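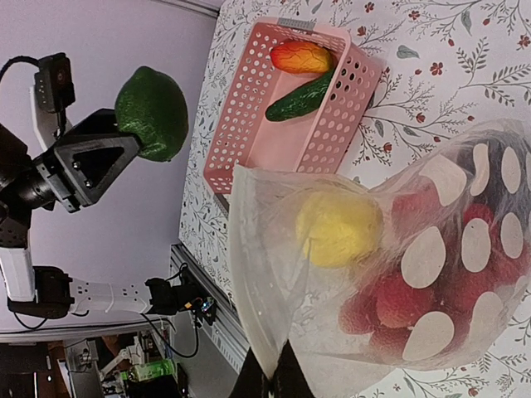
Avocados going brown before I can use them

clakis_kitchen
I buy a bag every Wednesday and by the weekend half are mush. I keep them in a bowl on the counter. Should they go straight in the fridge?

NFrade
Not while they're hard. Leave them out until the stem end gives a little, then refrigerate. Mine last a few more days that way.

aston273
Disagree. I put mine in the fridge the day I buy them and take out 2 at a time. They ripen slower but I throw away a lot less.

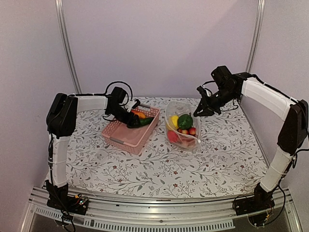

NFrade
They ripen unevenly if you chill them hard. I've had plenty with a rubbery end.

hrytsenko
Where is the bowl? Mine was next to the bananas and everything ripened at once. Moved it and the problem mostly went away.

clakis_kitchen
Right next to the bananas. I'll move them tonight.

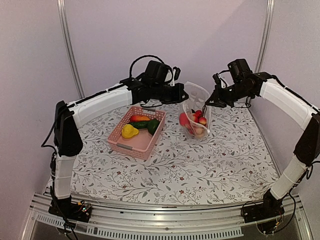 sasiva2325
You can also mash the ripe ones with lime juice and freeze them flat. Fine for guacamole, no good for slicing.

aston273
Frozen avocado tastes like nothing to me. Buy fewer.

sasiva2325
The bag is cheaper where I live. I freeze it in 300 gram portions and my kids eat it.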